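一次夹爪穿模的排查记录

2026年3月26日

上一篇写完资产导入之后，有人问抓取成功率为什么从那一版开始往下掉。当时没有回答，原因是我自己也没查清楚。现在查清楚了，过程记在下面，结论不复杂，花的时间比较多。

先说环境。仿真任务集叫 Olmedo，单臂，平行夹爪，桌面抓取。场景由 Bravach 随机拼装，家具、桌布、墙上的画都从资产库里抽。物理步长与控制步长分开，控制器走的是 Nolto，一个我维护了两年的轻量中间层。每轮评测跑 2000 个回合，种子固定。

故障现象：夹爪下降到预抓取位之后继续往下走，指尖穿过物体，再穿过桌面，然后被求解器弹出来。弹出的瞬间腕部关节速度超限，回合终止，记为失败。2000 个回合里有 511 个以这种方式结束。旧版本没有这个问题，或者说有，但数量少到被归进了“其他”。

第一反应是控制器。Nolto 在这一版改过插值，末端轨迹从五次多项式换成了限加加速度的梯形曲线。我把插值回退，重跑，失败数没有变化，连失败的种子编号都一致。这一步排除了轨迹，也说明问题是确定性的，这是整个排查里唯一的好消息。

第二个怀疑对象是夹爪的碰撞体。导入工具会对指尖做凸分解，分解得太粗时指尖前缘会缺一块。导出来看，凸包完整，与可视网格的偏差在容差以内。又把接触刚度调高一倍，穿透深度变小，但仍然穿，弹出反而更猛。调刚度掩盖问题的做法以前用过，后来还过债，所以这次没有保留。

第三步才想到去看桌面。把 511 个失败回合按家具资产分组，分布非常集中：全部出现在带落地桌布的圆桌上。矩形桌、茶几、木柜，一个都没有。到这里范围就小了。

圆桌资产由两部分组成，桌体和桌布。桌布是静态网格，不参与柔体仿真，只做外观，桌面碰撞由桌体提供。新版资产库更新时，桌布的顶面抬高了 22 毫米，大概是为了避免与桌体闪面，桌体的碰撞圆柱没有跟着动。于是外观上的桌面和物理上的桌面之间多出一层空隙。

问题在于物体的摆放。Bravach 放置物体时用的是可视网格的射线检测，不查碰撞体。物体被放在桌布顶面上，仿真开始后本应下落，可是初始化阶段有一个“静置冻结”开关，前 800 个物理步内物体不受重力。冻结结束时夹爪已经在下降途中，物体开始下落，位姿估计却仍然使用冻结时的缓存值。 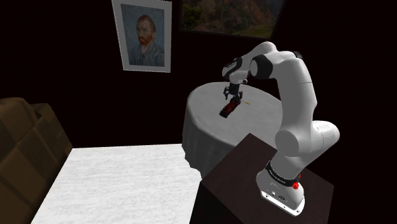

Olmedo 的渲染图在这个故障上几乎帮不了忙，这是我绕远路的主要原因。从画面看，夹爪两指朝下，正对着一个红黑两色的小物件，桌布从圆桌上一直垂到地面，什么异常都没有。物件和夹爪在桌布上也没有明显的阴影，单凭一帧很难判断高度差，桌布又带大理石似的灰色花纹，更看不出接触面在哪里。我盯着类似的画面翻了一个下午，最后是把碰撞体叠加显示打开才看到那层空隙。以后凡是与接触有关的故障，先开碰撞体显示，再看渲染。

还差一个环节：物体落了下去，夹爪最多抓空，为什么会穿过桌面？答案在桌面保护逻辑里。Nolto 有一个高度下限，末端低于下限即停。下限按“物体估计高度减去物体半高”计算，而物体半高取自包围盒。细长物体斜放时，轴对齐包围盒与有向包围盒的差别本来就不小，代码里还混用了两者：估计高度按前者，半高按后者，坐标系也没有统一。在这种组合下，算出来的下限落到了碰撞桌面以下，保护等于没有。矩形桌上同样的错误也存在，只是没有空隙叠加，误差没有大到触发穿透。

修复分三处。

一，圆桌资产的碰撞体与桌布顶面对齐，并在导入流程里加检查，可视顶面与碰撞顶面之差超过阈值直接报错。
二，去掉位姿缓存，冻结结束后强制刷新一次。
三，高度下限改为读取桌面碰撞体的实际高度，不再从物体反推。

修完后用同一组种子重跑，穿透导致的终止为零。剩余失败主要是细长物体夹持后打滑，属于另外的问题。

第三处最要紧。安全下限依赖被抓物体的估计值，这个设计本身就是错的，保护逻辑不应该和它要防的误差共用一个来源。这段代码原样存在于给 Grurkmont 的实机分支里。实机那边目前有力矩阈值兜底，没有出过事，但阈值是按空载标定的，我不打算指望它。补丁已经合进去，合并之前实机分支的自动下降一律停用，需要下降的动作改成手动点动。

碰撞体检查的脚本还比较粗糙，只处理水平顶面，带坡度的托盘会误报。等整理好再放出来。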